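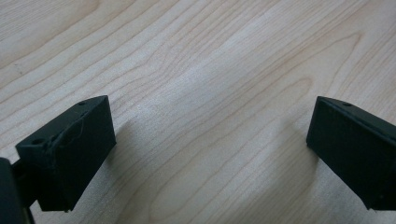
Can a machine wipe my kitchen table yet?

My sister asked me this in August, when she was visiting Morilley and I was again cleaning after breakfast. I work with grippers three days a week, so she expects that I know. I told her no, and then I thought about it for the whole evening.

People imagine that the difficult part is the arm. The arm is fine. What is difficult is a table. To me a table is one thing, and the crumbs are other things. To a program, a line in the wood can look very much like a hair, or like a thread from a sleeve. Pale wood with a strong grain is the worst I know. In our tests at Urnix we had 707 tries at picking up one piece of thread from such a table, and in 53 of them the fingers closed on a grain line and lifted nothing at all, very politely.

My colleague Nurhan Avcı believes that shine is a bigger problem than grain. She moved here from the Grirkuddale workshop, where they sort metal parts, and there everything shines. We disagree about this mostly on Friday, when we are both tired.

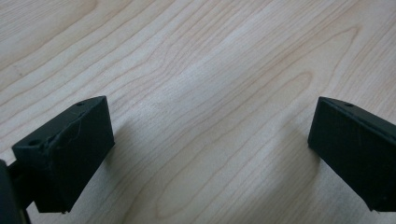
Two printed fingers, open over the wood.

I like the printed fingers, I must say. They are ugly and they are cheap, and if one breaks we print another before lunch. But they are thick. With a cup or a sponge they do well. With a crumb they are like me trying to take a contact lens from the floor in winter gloves.

On the shop floor it is easier, and I think this is why so much of the good news comes from there. In Mostyn there is a packing line which handles 2268 boxes in a shift, and every box arrives at the same place, turned the same way. My kitchen has never done this for anybody. The sugar is where my husband left it.

So my answer to my sister is still no, for the table. For carrying the cups to the sink, perhaps, if the cups are strong and you are not in a hurry. She said she would wait, and she gave me back the cloth.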